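Two Days at Irkero, or How I Learned to Stop Clapping on One

I had been told that the Irkero open weekend was the place to hear Latin jazz taken apart and put back together by people who build the instruments as well as play them. I had also been told there would be parking. One of these things was true.

Irkero occupies a former dairy at the end of a road that gives up being a road a good while before you get there. The workshop is on the ground floor, the rehearsal room is upstairs, and the floor between them was evidently put in by someone who had never met a conga player. If you stand at the lathe during a rehearsal you can follow the tumbao through your shoes.

I arrived in July heat on the Friday shuttle from Ziltura, which has the nearest hotel, the nearest diner and the nearest anything. The tour began at 2, by which we mean the tour guide began looking for his keys at 2. Once inside we saw staves being steamed and clamped, a wall of shells waiting for skins, and a rack of finished bongos that every single visitor tapped while pretending not to. I tapped them too. The small one has a lovely dry crack to it and I would have bought the pair if I hadn't turned over the tag.

Emerson Fagundes, who runs the afternoon clinics, has a simple method. He plays a clave, you clap it back, he looks at the ceiling. Then he plays it again. He put us through the son clave and the rumba clave, which differ by one stroke arriving slightly late, and that one stroke took care of the better part of an hour. A dentist in the second row got it at once and was unbearable through the coffee break.

Upstairs that evening the house band, Jiver, ran an open rehearsal of a suite they're calling Puma. It's a piano, bass, trumpet, guitar and percussion affair, and it has a long middle movement in which the guitar holds a montuno pattern while everyone else appears to leave the building in different directions. They stopped it 4 times. The third stop was to argue about whether the trumpet was early or everybody else was late, a discussion I'd have paid extra for. I walked back to my room humming the bass line, or something near it, and kept getting the turn wrong.

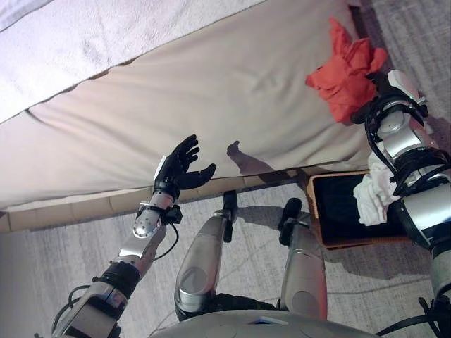

Līga Navickas thought I had the whole evening backward and told me so over breakfast: the stops were the only honest part, in her view, and the complete run at the end was a band being polite to its guests. She'd have cut the middle movement in half and given the spare minutes to the bass. She also said that anyone who came to a rehearsal expecting a concert should have bought a record.

I've thought about this and I still like the middle movement. I'll grant her the bass. It was the best thing in the room, a big patient sound that never seemed to push, and it got exactly one solo, during which someone's phone rang.

The second day was talks, mostly. There was one on recording hand drums, useful if you own eight microphones, and one on writing horn parts over a descarga, useful if you own horns. I took notes on both and can read some of them. The phrase "leave the piano alone" is underlined twice, and I have no idea which speaker said it or whether it was meant for me.

Lunch was rice and beans in the yard, eaten standing. The dentist had found a cowbell.

The evening concert was ticketed, 169 seats, almost full, doors at 8. Jiver played the whole of Puma without stopping, and it was tighter than at rehearsal and a little less fun. The trumpet was on time. Or everybody else was early. The encore was an old bolero played very quietly, guitar and voice to begin with, and then the brushes came in so softly that the man beside me stopped unwrapping his candy and held it, half open, until the end. 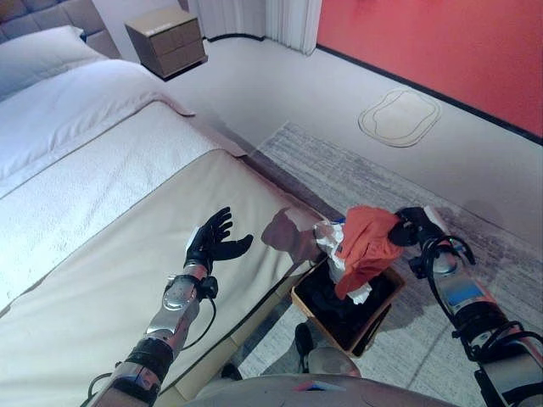
GETTING THERE AND STAYING

The shuttle leaves Ziltura from outside the diner and comes back when the driver has finished listening. Drive if you like walking, as the dairy yard holds very few cars and the band gets there first. Book the hotel early and ask for a room away from the ice machine, which keeps a steady beat of its own but can't swing.

Clinic places are handed out at the door. Bring water and comfortable shoes, and don't sit in the second row unless you've practiced. Tickets for the concert are sold separately from the tour, a fact printed on the back of the tour ticket.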